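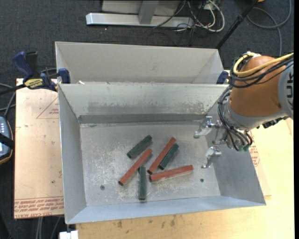 Figure 3. Collection cell, front bin with six blocks, gripper open over the right side.

3.2 Gathering the grasp examples

All grasp examples used in Section 4 were gathered on a single cell, over two stretches in November, by the same two operators. We wanted attempts where the first pick changes the second one — a block that has a neighbor, a wall, or both. Hence bar shapes and not cubes. A bar can be gripped across its short side almost anywhere along its length, but only if there is room for a finger on each side, and in the layout of Figure 3 the red and green blocks lying tight against each other leave no such room between them. The diagonal green one near the back wall is a different problem, mostly about the approach angle. Layouts like these were kept on purpose, not shaken out.

An episode is one attempt on one block. It starts with the arm at the hover pose above the bin, fingers spread, and ends when the arm is back at hover, with or without a block. Joint positions, finger opening and the fixed camera view are logged throughout. We do not log force. The Dravance controller does report a motor current but it drifted so much between restarts that we dropped it early on.

Teleoperation was done by Nikola Stojanović and Velimir Grgić in turns, one driving, the other resetting the bin. The driver was told which color to go for, never which block of that color. This matters for the policy later: the same instruction has several correct answers, and the two operators do not choose alike. Stojanović tends to go for whichever block is most isolated. Grgić goes for the nearest one and accepts a bump against the wall. We kept both styles in the training set and did not label them. Separate models per operator were tried, see Section 5.3.

Resets. After each episode the block, if picked, is put back by hand at a pose read out by the Histero script, which samples position and heading uniformly over the bin floor. If the pose is blocked the operator places it as close as they can. So the real distribution is not uniform, it leans toward the walls and toward blocks touching. We did not correct for this. An earlier version of the protocol had the robot drop the block from hover instead, which was faster but gave layouts that were too alike and the occasional block on end.

In total we recorded 872 episodes. Of these 800 went to training and the rest was held out, split by session and not by episode so that near-identical layouts cannot land on both sides. Failed attempts are included and marked as failed by the driver right after the episode. Marking was done with one key press, no second reviewer, so a few wrong marks should be expected. We found some when replaying the data and fixed those we were sure of.

Bin floor. The bare metal scuffs, and the marks change slowly as fingers and blocks scrape over it. Policies trained only on the first stretch of sessions seemd to react to this, with small hesitations over scratched spots. We did not clean or repaint between sessions. Mixing both stretches in every batch helped, color jitter alone did not.

Episodes are stored in the Tuka format, one file per episode, with the instruction as plain text. Conversion to the layout expected by the Gashi trainer is lossless except for time stamps, wich are rounded to the nearest control step. Runs longer than 100 steps at hover were trimmed to 80 before training — mostly the driver waiting for the reset to finish. The untrimmed files are kept and are what the replay numbers in Table 2 refer to.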